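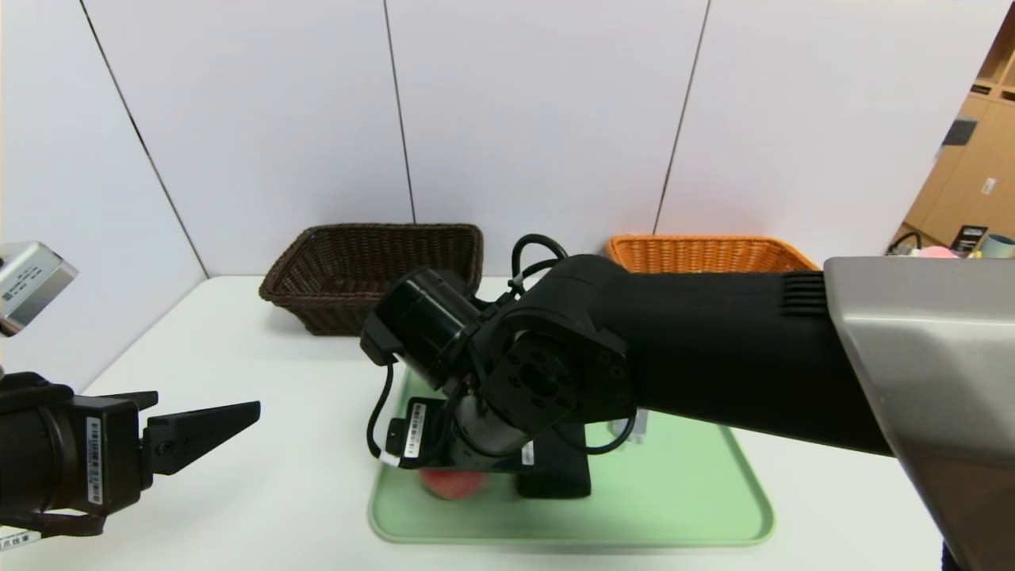
How long does the Zilura pen need to be out of the fridge before I inject?

Thirty minutes on a worktop, in its carton, is what the leaflet asks for, and I've never got away with less. I tried ten once and it stung all the way in.

14 comments · 78 shares

Section 2: Getting set up for your first dose at home

I've been on Zilura for my rheumatoid arthritis since October, and these are my own steps, written up for people on the Krawczyk patient forum who've just been switched over from tablets. Your nurse's instructions beat mine every time, so if they differ, do what the nurse says!

1. Check the date on the carton and then the date on the pen itself. They should match. Mine come by courier from Tekutlow, and I check them at the door while the driver's still there.

2. Look through the little window. The liquid should be clear or very slightly yellow. If it's cloudy or has bits in it, put the pen aside and ring the helpline.

3. Wash your hands and pick a spot. I use the front of my thigh (left one month, right the next). Stay away from bruises, scars and your belly button.

4. Wipe the skin and let it dry by itself. No blowing on it, I know it's tempting.

5. Pull the cap straight off. It's stiff, and with sore fingers it can be a right pain, so ask for the Clisteron grip, a chunky rubber sleeve that slides over the cap. It made a huge difference to me.

6. Press the pen flat against your skin and push down until it clicks. Keep holding. You'll hear a second click, and then you count slowly to 14 before lifting.

7. Drop the whole pen in your sharps bin and write the dose in your diary.

CAUTION: Don't inject if you've got a temperature, a chesty cough or any infection that's brewing. Ring your team first. The same goes for live vaccines.

CAUTION: Never warm a pen in the microwave, in hot water or on a radiator. A pen that's been frozen is finished too, even if it looks fine afterwards.

Note: a pen that has warmed up can't go back in the fridge. Mine has to be used within 2 days, so I don't take it out until I'm sure I'm staying in.

Note: a small pink patch is common and mine fades by the next evening. If yours spreads, feels hot or comes with swelling in your face or trouble breathing, that's a 999 call.

Travelling with your pens is in section 3.

2000 views · Share this guide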